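Stop grading robots on the easy half

4 Oct 2019

Everybody in my corner of robotics is passing round the Tustora result this week. 346 runs of a tidy-the-desk task, 90 percent success, one policy, no hand-tuned anything. Nice number. I don't trust it, and I want to say why before it ends up in everybody's related work section.

The task. Mouse goes on the mouse pad. Sounds like a joke to anyone outside the field, fine. But it's a decent little problem - a low rounded shell, glossy, which depth sensors hate, and a target that is flat and has almost no edge to feel for. I have no quarrel with the task. We run the same one for Kartha.

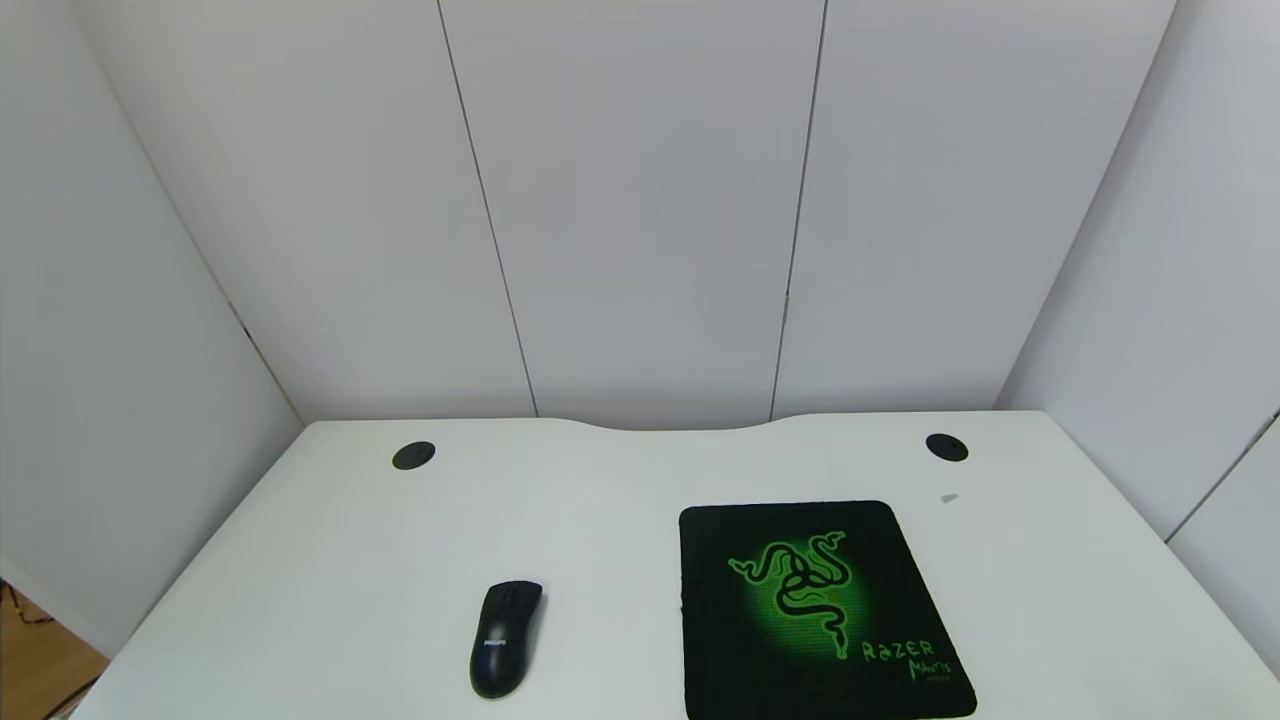
Why is a desk with so little on it still hard for a learned policy?
Because the goal is a relation between two objects, and both can be turned or shifted, so the policy has to find the pad each time instead of memorizing one spot on the table.

Now the trouble. The Tustora group counts a run as a success if any part of the mouse overlaps the pad at the end. Any part! Half hanging off the side, pointing backwards, still a success. Usha Kurup rescored their public clips with a rule a normal person would use: whole mouse on the pad, front end away from the user. She hasn't finished, so I won't print her number. It is not 90.

And orientation is where the method should be tested. The whole pitch of the paper is that the policy learns the "use pose" of an object from 300 demonstrations. OK, then score the use pose. If the claim is in the abstract it should be in the metric.

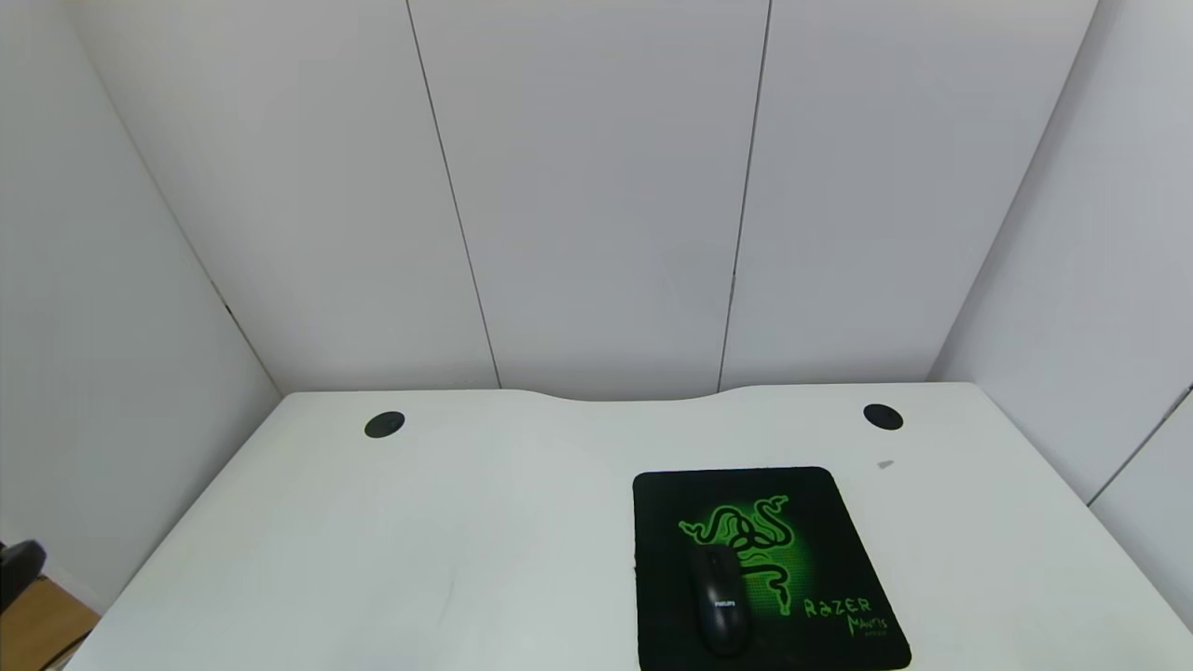
Mouse on the pad, front end toward the back wall - the pose a strict score should ask for.

Second gripe, start states. Read the appendix. The mouse begins within a hand's width of the pad in nearly all the runs, and the pad is hardly ever rotated. Adjoa Ankrah calls this grading on the easy half and she's right. A policy that just drags things a bit to the right would do pretty well there. I'd like to see that dumb baseline reported, it would take an afternoon. Nobody reports the dumb baseline.

I asked Karthikeyan Amin, who reviews a lot more of these than I do, wether I was being unfair. He thinks partly yes. Loose metrics let small labs compare at all, he says, and a strict pose score needs labels that cost money. True. Cemedell pays people to label final poses and most labs can't. But 346 end states is one long day with coffee and a spreadsheet. We're not talking about a big budget here.

What I'd ask for, short version. Two scores, loose and strict, side by side. Start positions drawn before the trial and published. Failures shown in the video along with the good ones, at normal speed please, I am tired of 8x. The authors could fix most of this in teh next version without one new robot run.

I still think the method is good, by the way. Learning from where things end up is cheap and the idea will last. Would rather cite a true 60 than a soft 90, and I'll hold our own Kartha numbers to the same rule when they go out in October.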